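Review: the Grerka floor-work rulebook for home robots, second edition

Posted November 3, 2022

Grerka sells its rulebook as a ring-bound set of cards with a short guide in front. It is meant for small teams running two-armed mobile robots in ordinary rooms, picking up clothes, tidying, moving light things from one place to another. We bought the first edition and gave up on it. The second came out in September and we have used it at our Hornham site for 3 weeks, mostly on laundry.

The cards are divided into 4 sections: the room, the robot, the task and the stop. Each card has one rule in large type and a few lines of explanation. The type is big enough to read with the card propped on a shelf, and the rings open flat. The coating marks easily.

The room section is the best part. It asks you to decide where the floor work will happen and to keep that patch clear of anything the base could catch on. It covers rugs and carpet edges properly, which the Tellard guide does not. Tellard treats a floor as a floor. Grerka wants you to note every change of surface before the first run and to say which side of it the base stays on.

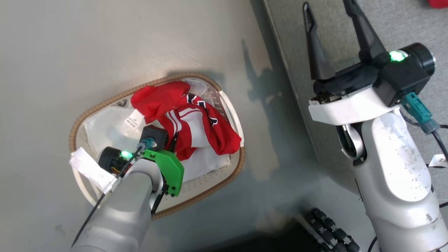

The robot section is slower going. Cable checks get two cards, one for the wrist and one for the run down the arm, and they repeat each other. The rule itself is sound: move each arm through its full reach by hand or at low speed, watch the cable the whole way, and stop if it pulls tight or hangs where the other arm will pass. We do this at the start of a session and again after lunch. There is also a card on status lights. It says a light tells you what the unit reports about itself and should never be taken as permission to put your hand in. I would have that one on the wall of every workshop.

For the two arms, Grerka's advice is to name one as the working arm and keep the other parked with its fingers away from people. Kurup's free checklist says much the same in fewer words. Where Grerka does better is on handing over from one arm to the other, with a set order of calls between the person at the controls and the person watching.
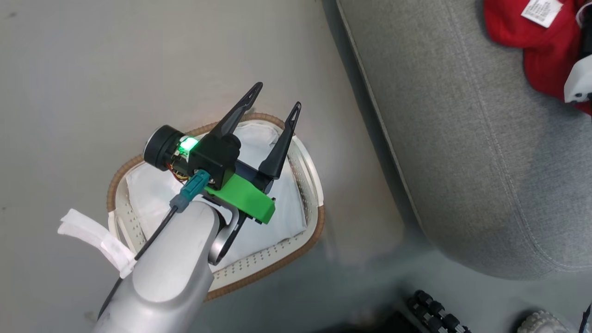 Soft goods have a section of their own at the back of the task cards, and it needed more work. The rules on weight and grip force are fine for boxes and bottles, less so for cloth, where the trouble is mostly catching and dragging. Loose ends are given a single line. A strap lying out over the side of a basket and onto the floor, like the white one here, is the sort of thing I wanted a full card for: tuck it in before the run, or write it down as part of the test. We have added our own. The card on furniture is better, and asks for an agreed gap between the base and any sofa or bed.

The stop section is short and good. It wants the stop button tested before each session, with the arm moving, and the result written down. It also says who may restart -- one named person per session, and it can't be the one who is driving. That took some getting used to with a team of 3.

The record sheets are the weak point. There are 40 in the pack, printed on one side, and the box for remarks is too small to be of use. Refills have to be ordered from Grerka. We now copy the headings into a plain notebook.

If your team already has written rules that people follow, the Kurup checklist will probably do. For a team starting from nothing I would buy the Grerka set, throw out one of the cable cards and write a few of your own for cloth. We are keeping ours, and a second set is on order for the Tellard users upstairs.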